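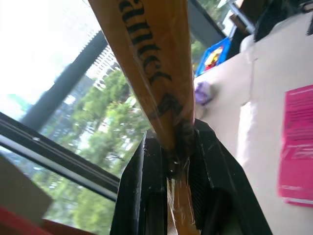

Gripper loses the pencil on long strokes – running log

Status: open, mostly working
Setup: home-built arm, Gundard servo gripper, Golley controller board, firmware 2
Where it lives: the bench by the window at the Aralstead shared workshop

What I'm trying to do

I want the arm to hold a pencil and draw. That's the whole project! Line drawings on big sheets, nothing fancy, and if it ever gets good enough I'd like it to do the cover for the workshop newsletter. The arm part is fine. It goes where I tell it and comes back to the same place. The trouble is all in the last few inches, where the fingers meet the pencil.

Symptom

Short strokes look great. On anything longer than my hand the pencil starts to lean, the line gets fat on one side, and by the end of the stroke the point is somewhere I didn't ask for. Sometimes it slides up between the fingers instead, and then the line just fades out. The controller has no idea. It reports grip OK the entire time, which is a little insulting.

Try 1 – squeeze harder

Obvious first move. I had the grip limit at 700 (the board uses its own units, don't ask me what they mean in real life) and pushed it up to 2,000. It held better, but the pencil still pivoted. Then I got greedy and went to 3,000. The servo buzzed like an angry fridge and the board threw an overcurrent warning before it finished a square. Back down to 2,000, where it has stayed.

Try 2 – clean everything

Wiped both fingers with rubbing alcohol, and the pencil too. The fingers have picked up some wear, scuffs on one and little white marks near the rim of the other, but the ridges on the ribbed one still feel sharp to me, so I don't think they're worn out. Cleaning made no difference I could see. Oh well, they needed it.

Try 3 – tape on the pencil

Somebody on the Woo forum suggested giving the fingers something softer to bite into, and clear tape is what I had in the drawer. I wrapped the lower part of the pencil, from the grip down. It came out pretty crinkly (I'm not a gift wrapper) but it did help. The sliding stopped completely. I ran the long diagonal over and over and the pencil never crept up once.

The leaning got better too, but it didn't go away. You can still watch the top end swing a bit whenever the arm changes direction.

Try 4 – check the angle

This is where I felt silly. The fingers on this gripper don't close flat on something as skinny as a pencil. They make a V, so the pencil is really only pinched over a short stretch and the rest is free to rock. With a fat marker you'd never notice. I had been blaming grip force for what is mostly a geometry problem.

I moved the pickup point in the script so the fingers grab nearer the point, which leaves less pencil below them to act as a lever. Corners got visibly cleaner right away. The downside is that there's more pencil sticking up past the fingers now, and I had to raise the safe travel height so it wouldn't bump the lamp.

Try 5 – slow down the turns

Dropped the acceleration on direction changes and left the straight parts alone. Drawings take longer, but the wobble at corners is almost gone. If you only have time for one fix from this whole log, try this one first, it costs nothing and you can undo it in a second.

Where it stands, Jun 2, 2023

Taped pencil, grip limit 2,000, lower pickup point, soft corners. It drew a full-size maple leaf this afternoon and I only had to stop it for sharpening. There's still a slight lean on very long strokes, so I'm leaving the ticket open.

Still to do

Print a sleeve that fits around the pencil and has flat sides for the fingers. I sketched one back in April and never got around to it. Flat sides should fix the rocking for good, and then the tape can go.

Find out if the board can report finger position along with force. If the fingers close further than they should, the pencil has moved, and the arm could stop by itself. I can't find this in the Golley manual, and if anyone has done it I'd love to see your script.

Check the tape for creep after a week of use. It's shiny stuff and I don't quite trust it.

Questions for anyone reading

Has anybody swapped the stock Gundard fingers for a pair with a groove? I'm wondering if a groove sized for a pencil would still pick up a marker okay, or if I'd be changing fingers every time I change tools. And does rubber sheet hold up, or does it peel? Replies on this ticket are best – I look at it most evenings when I'm packing up.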